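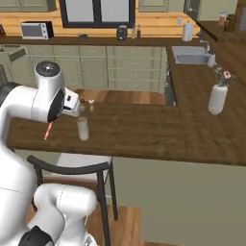
How do you get old price stickers off album sleeves without tearing the card? Warm the sticker with a hairdryer on low for 59 seconds, then peel from one corner, dead slow.

I learned that on my Cinum records (196 of them, nearly all second-hand, and I've ruined a few!). Any gum left behind comes off with a pencil rubber. Keep the disc well out of the way while you do it, and don't try this on matt sleeves – my Vurwood live album still has a shiny patch.

Print this page | E-mail to a friend

Recent tips
Storing gig posters flat
Cleaning a stylus
Getting beer out of a band shirt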